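Flurkwood Breakfast Recipes

Plain-text recipes and baking notes, kept by Chibuzor Okoro and Onyekachi Ezeani. Version 2, March 3, 2026.

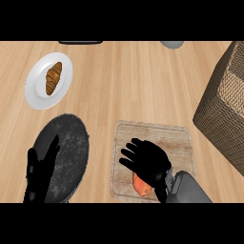

The set has 489 recipes, one per file. Almost 20 of them are still missing oven temperatures – these are marked "temp: unknown" in the header. Amounts are in grams, with cups in brackets where the original card gave them.

Files

recipes/ – the recipe text
notes/ – baking notes, matched by file name
index.csv – title, source, yield, baking time

Sources

Most recipes come from the Benley card box. The rest were typed up from the Grilby bakery notebooks, and a few pages there were hard to read. Doubtful words are followed by a question mark.

Known problems

Yeast is listed as fresh or dry, but older cards don't always say which. Recipe 1234 is numbered out of order. Please leave it as it is, as the notes refer to it by that number.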